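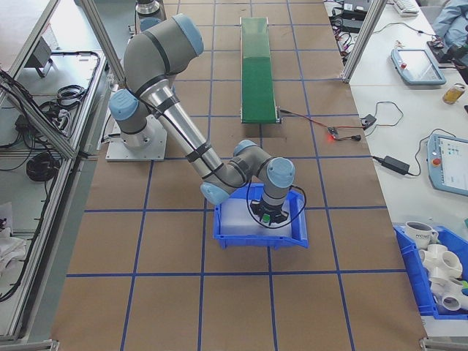 What is this data set for, and does it mean the robot has taken over the parts bench?

It's a record of how small-parts sorting at our Ullville shop changed once we shared the work with a robot arm, and people still run the bench. The arm does a chunk of the picking and placing. Setup, checking, odd parts and the final say on what goes in a customer's kit are all still ours.

# Nallavard Bench Log: README

Hi! I'm Oliwia Pietrzak. I've worked the kitting bench at Nallavard since long before there was a robot on it, and I ended up being the person who writes things down, so this README is mine too. If something in it is wrong, blame me and not the software folks.

We started keeping the log in July. This is the version as of 19th October, and it has 1782 entries in it. I'm told that's small for a data set. It didn't feel small when I was typing the comments!

## What's in the folder

- `attempts.csv`: one row per attempt by the arm, 1782 rows. Part family, start and finish time, result, and whether a person stepped in.
- `notes.csv`: 212 free-text notes from whoever was on the bench. Spelling is as typed. I fixed nothing except swear words.
- `shifts.csv`: who did what during a shift, by role only. No names in there, and please don't try to work them out.
- `talks/`: written-up conversations with the bench crew, before the arm and after. Everybody in them read their own pages and said okay.

The `result` column is one of `placed`, `dropped`, `missed` or `stopped`. "Stopped" means a person stopped it, for any reason at all, including lunch. I know that's messy. We argued over splitting it up and then got busy with the Rurnby order, so it stayed.

## How the work used to go

You got a tote of mixed parts and a pick sheet, and you sorted by hand until the tote was empty. Push-button switches, pipe fittings, little connectors, whatever the customer wanted in the kit. After a few hours your thumbs knew about it. The upside was that you could chat the whole time, and new people learned just by sitting next to someone who was good at it.

I bring up the chatting for a reason (bear with me). It's the thing that comes up most in `talks/`, way more than sore hands or speed, and I didn't see that coming when we started.

## How it goes now

The arm works over its own grid and you work at the table alongside, with the pendant in reach. A good stretch looks like this: you set out parts, you let it run, you check what it placed, you deal with anything it didn't like. A bad stretch is you walking back and forth resetting things and muttering.

Switches get their own section in the notes, because they're fussy. There's a round cap at one end and a squarish body with contacts at the other, so how the thing sits makes a real difference to whether the fingers can get a decent hold. A person just turns it over in their hand without thinking. With the arm, somebody has to do that thinking ahead of time, and that somebody is us. I'd call it the biggest change in the job: less handling, a lot more planning where things go. 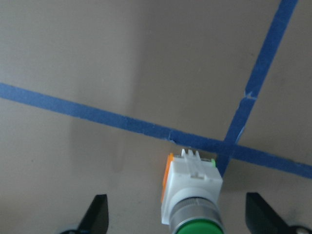
## What changed for the people

**Hands.** Better, for most of us. The repeat picking on the easy families is mostly gone, and I don't tape my thumbs anymore.

**Attention.** More tiring than I expected. When you sort by hand your mind can wander a bit. When you're minding the arm you're waiting for something to happen, and waiting is work! We went to swapping the minder role partway through a shift, and the notes get noticeably less grumpy after that. You can find the switchover in `shifts.csv` by the `swap` flag.

**Learning.** Mixed. The two newest people on the crew picked up the pendant faster than I did, which was good for them and fairly humbling for me. But they've had less time with parts in their hands, and it shows when a weird fitting turns up. We now have everyone do a full tote by hand every so often, and I'd push for that anywhere else trying this.

**Talk.** Less of it at first. The minder faces the arm and the sorter faces the table, so you end up with your back to your friend. Shuffling the seating helped some.

**Pay and hours.** Nobody's hours were cut during the period covered. I can't speak for what comes later, and I asked for that sentence to stay in.

## Things to know before you use it

Start and finish times come from the controller and you can trust them. The `helped` column was filled in by people, and on hectic shifts people forget. If you see a long run of `helped = no` followed by a very long note, believe the note.

The first 200 rows were logged before we'd agreed what counts as a miss. I left them in and marked them `early`. Drop them if you're comparing part families.

Lighting wasn't logged. Neither was who had slept badly. We only have the one bench, so please don't write "workers prefer" anything based on us. You can write that this crew did.

Pipe fittings are thin in here compared with switches. They came in late, and the branching ones mostly got sorted by hand anyway.

## Fair use, in my words

Go ahead and use this for teaching, for research, for planning your own bench. Don't use it to rank people or to set a pace for anybody. The crew agreed to share it on that condition, and it's written into the terms file in longer words than these.

If you quote from `talks/`, quote the whole paragraph. Half a sentence from somebody having a bad afternoon can sound a lot worse than they meant it.

## Known problems

- Rows with a blank part family are mine. I'd hit enter too soon.
- 2 notes are attached to the wrong shift and I can't tell which shift they belong to. They're tagged `orphan`.
- The Tan export script chokes on commas inside notes. Open the file as UTF-8 with quoted fields and you'll be fine.

Corrections are welcome, especially from anyone who does this kind of work. Send me the row number and what you think happened.

Related items

Nallavard Bench Log: terms of use
Tan export script: notes on quoted fields
Rurnby order: kit list and part families
Talking to your crew before the robot shows up
Swapping the minder role: how we set up the shifts

Contact: Oliwia Pietrzak, kitting bench, Nallavard, Ullville | © Nallavard | Back to top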